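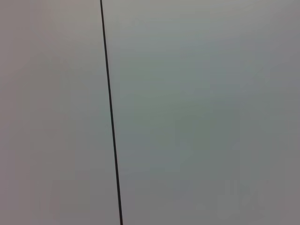
Fig. 3. Dark line on a grey surface

4.2 Checking the panel joints

Do this before you fit the Wellari shelves.

1. Stand the cabinet upright and close both doors.
2. Look along each joint from top to bottom. The gap should keep the same width all the way down.
3. If the gap widens, loosen the back screws by half a turn, press the panels together and tighten again.

Note: Shades of grey may differ slightly between panels.

CAUTION: Do not use filler in the joints. Do not load any shelf with more than 17 kg.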